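Tuesday, October. Bench room, started after lunch because the compressor next door was running all morning.

Fliltum panels, second go. Groverau's sheet still says 80 per cent absorption "across the speech range" and I still can't get anyone to tell me what the speech range is, how the panels were mounted, or whether the samples were flat on the floor of a chamber or hung off a wall with a gap behind. Zainab rang them again. She was told the test report is "being refreshed". It was being refreshed when we did the first lot.

What we have: 6 panels, pressed fibre, one with a crushed corner from the courier. I've put the crushed one at the back of the stack and used it only where the corner doesn't matter. Lawal thinks it never matters. He may be right but then we should say so with a measurement.

Setup as before. Small speaker on the stool in the corner, sweep from the laptop, 2 microphones, one at sitting ear height and one lower down. Stands taped to the floor this time. Last time somebody moved the lower one between runs and I only noticed afterwards when the bare-room traces didn't overlay. That whole afternoon is in the book with a line through it. Please don't quote from it. I have seen it quoted.

Bare room first, three sweeps, all sitting on top of each other near enough. Then one door open, to see how much that changes things by itself. It changes the bottom end more than the panels did last time, which I find funny and Groverau will not. Then panels on the long wall, pinned tight. Then panels on battens with a gap. Then panels on the floor in a heap under the bench, as a rude control.

Results in words, plots are in the shared folder under Akinola:

Pinned tight: the top end comes down nicely. Cymbals, keys, hissy consonants. Middle comes down a bit. Below that I see nothing I'd put my name to. The room sounds duller when you walk in, and people call that quiet. Morenike came in, clapped once and said "oh, that's much better." It is better for claps.

On battens: middle improves, clearly. This is the air gap doing what air gaps do with any porous sheet and I would expect a decent blanket to manage a fair bit of it. The sheet does not mention a gap. If their figure was taken with one, fine, but then a customer gluing panels straight to plaster isn't buying that figure.

Heap on the floor: worse than either, but less bad than I'd hoped for the sake of the argument. Material in a room is material in a room.

There is a spike I don't like. 1123 Hz, narrow, in every run including the bare ones, at the upper microphone only. Panels don't touch it. I spent far too long on this. Not the laptop fan (moved it out to the corridor). Not the strip light (off). Not a mains thing, wrong place for it. Current suspect is the metal shelf unit by the upper mic, which rings if you flick it. I stuffed rags between the shelves and the spike dropped but didn't go. Will unload the shelves properly next time, and if it's still there I'll start on the radiator. Whatever it is, it belongs to us and shouldn't be counted against the panels. I'm writing that down because I know how this gets retold.

The larger question, which Fereshteh keeps bringing up and I keep putting off, is why we're testing in the bench room at all. It's full of junk, and junk scatters. Coats on hooks, boxes, the sofa with no cushions. A real customer has a hard bathroom, or a stairwell, or one of those short-let rooms with nothing soft on the walls. Arnimau, who want the advice in the first place, have mostly bedrooms. 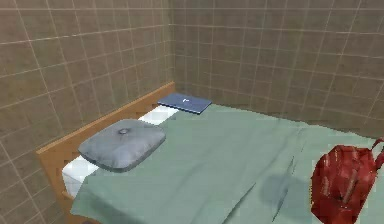
Model room, bed in the corner, tiled walls.

My objection to models is the usual one: you get back what you typed in. If I enter the manufacturer's absorption figures the model will tell me, with contour lines, that the manufacturer is correct. So the rule from now on is that we put in nothing we haven't measured or taken from a proper published table, and write the source beside each surface. Anything guessed gets a G. On the current version I make nearly everything a G, including the mattress, which I suspect matters more than all the panels together. A mattress is a very large thick lump of stuff that absorbs well and people already own one.

Test I'd like done, cheap: bring in the folding mattress from the store, stand it against the wall with no panels up, run the sweeps. If it beats the panels at the low end I want that in the report to Arnimau in the first paragraph. Lawal says this is unfair because nobody hangs a mattress on a wall. I'm not asking them to. I'm asking what their rooms are like before they've spent anything.

Other odds and ends from today. The pins leave marks. The adhesive strips supplied with the panels let go of two corners during the batten runs, in a room with the heating off. Lăcrămioara reckons the paint is to blame, as it was never primed. Possible. I'd still want to know before anyone sleeps under one. Smell: slight, cardboardy, I don't mind it, Morenike does. Weight feels about what the sheet says but the kitchen scales weren't there so that's only my arm.

Also tried Zainab's listening test. She read out a list of words from behind the door and we wrote down what we heard, with panels and without. We all got better as it went on, panels or no panels, as we were learning the list. Needs fresh lists and a shuffled order, and the listeners shouldn't be able to see whether the panels are up. I'd have claimed an improvement from it if we'd stopped halfway. Page kept as a warning. 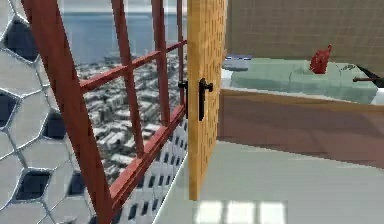

Outside noise is where I think the whole Arnimau job goes wrong. Their complaint letters (Zainab has a folder, more than 80 of them, and no, I haven't read every one) are about bin lorries, scooters, people talking on the pavement at closing time. An absorber on an inside wall takes the echo off a sound once it's in the room. It does very little to stop it coming in, and Groverau's sheet slides from one to the other in the space of a sentence: "absorbs unwanted noise from the street". Fereshteh's model has the window standing open right next to the honeycomb wall panel, and I'd happily use that corner to make the point, as you could cover every wall in the best stuff going and the bin lorry would still arrive through the gap. Shut it and you're down to the seals and the glass, and a divided frame with all those bars has a lot of joints to leak at if it's badly made. None of that is in what we were sent to test. I think we should say so anyway and let them be annoyed.

A fair version of the claim would be: makes a hard room less harsh, helps with voices and clatter, does more with a gap behind it, won't do much about rumble or the street. I'd sign that. I might even buy some for the bench room. What I won't sign is the one big percentage on the front with no frequency next to it.

For next time:
- unload shelf unit, repeat bare sweeps, see if the spike goes
- folding mattress run
- one panel on the primed board, strips only, leave it up overnight
- new word lists (Zainab), someone else to shuffle them
- ask Groverau for the mounting detail in writing, again
- surface table for the model, sources filled in or marked G
- proper scales

Packed up when the compressor came back on. Mic stands left taped. DO NOT move them.

Comments

Lawal Nwankwo
For the record I said the crushed corner doesn't matter for the sweep. I never said it doesn't matter. Will run it both ways if you leave me the room for an hour.

Fereshteh Shojaei
Surface table started. You have marked the mattress G and then built an argument on it, so that one goes to the top of the list.

Lăcrămioara Cârstea
It's the paint. Try the strips on the cupboard door, they hold there.

Morenike Ibrahim
Smell has not gone. Can they live in the corridor?

Lawal Nwankwo
Radiator is my bet for the spike. It pinged at me this morning.

Recent entries

Fliltum panels, first go (void, see note)
Akinola folder: where things are and what they're called
Door seals, brush against rubber
Borrowing the microphones: please sign the sheet
Does carpet underlay do anything?
Compressor hours, and who to shout at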